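From: Svenja Berchtold
To: hurkville-robotics-members
Date: 2 Dec 2022
Subject: Re: [hurkville-robotics] Kitchen task, where are we?

Vinzenz wrote:

> Hi all,
>
> I missed the last two build nights (exams, sorry) and I've lost track of the kitchen task. Last I heard we were still arguing over whether the utensils should lie flat or stand up. Could somebody post:
>
> - what the arm is meant to be picking up now
> - whether the counter layout is final, because I'm supposed to be writing the reset sheet
> - how bad the numbers are
>
> I'm also told I have been put down to give the talk at Cirkberg. I would like to know who put me down.
>
> Vinzenz Strebel

Hi Vinzenz, hi everyone,

I put you down. You were away, and that is how we have always done elections in this club.

Taking your questions in order. The utensils stand up. Lying flat was easier for the gripper and harder for anyone to believe in, as no one on this list keeps a ladle lying in the middle of the bench. So they live in the green ribbed cup, handles every which way, and the Franka comes down on them from above. The job is to take one named utensil out and leave the others where they were. The second half of that sentence is where all our evenings have gone. 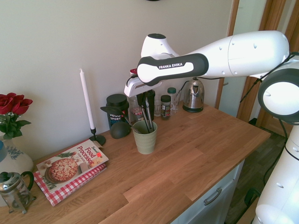 The tongs are the worst of it. They get tangled with whatever is beside them, and if the grip is a bit low the whole cup comes along for the ride. The ladle is better behaved, although it leans, and the planner has strong opinions about leaning. I've stopped trying to fix this in the planner. What we do now is approach along the handle instead of straight down, then lift slowly until the utensil clears the rim. Slowly means slowly. Whoever set the lift speed back to the default in September, I know it was you, and so does the cup.

On the layout: no, it isn't final, and I'd like it to stay that way. The rules say the judges may rearrange the clutter between rounds, so we move things too. Please don't write the reset sheet as a map with everything in its place. Write it as a list of what has to be somewhere on the bench, and a line saying that the green cup must be within reach. The kettle, the French press, the cookbook and the vase all stay in the set. They aren't targets, but the detector has to learn to leave them alone, and it used to be very keen on the kettle. I put this down to vanity, as the kettle is shiny and the arm could see itself.
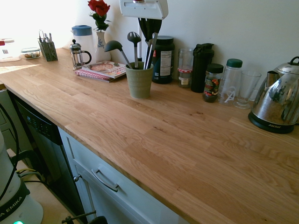

Sunlight is the other thing for your sheet. Add a line for whether it's reaching the bench, and if so which end. We've been training on whatever the weather gave us and then acting surprised when the same model behaves differently after lunch. I don't want the blinds down for every run, as Cirkberg has windows too.

Now the numbers. We have 2738 labelled frames, of which over 200 are labelled "spoon" and are not spoons. Restrepo found these. I've fixed the ones I could stand to look at and the rest are in a folder called "not_spoons", if anyone has a free evening and low expectations. In the last proper test we did three rounds and got the right utensil out in two of them. The remaining round we got a utensil out, and I'll leave it there.

Still to do before the trip:

- finish relabelling the not-spoons
- reset sheet (Vinzenz)
- pin the Plumex version on the lab machine so it stops updating itself mid-run
- tidy the cables on the floor near the dishwasher, I've asked before
- talk slides (also Vinzenz, congratulations)

Could I have a draft of the sheet before the next build night? It doesn't need to be pretty. One page, large type, and no colour coding please - the last one had a legend longer than the instructions.

Svenja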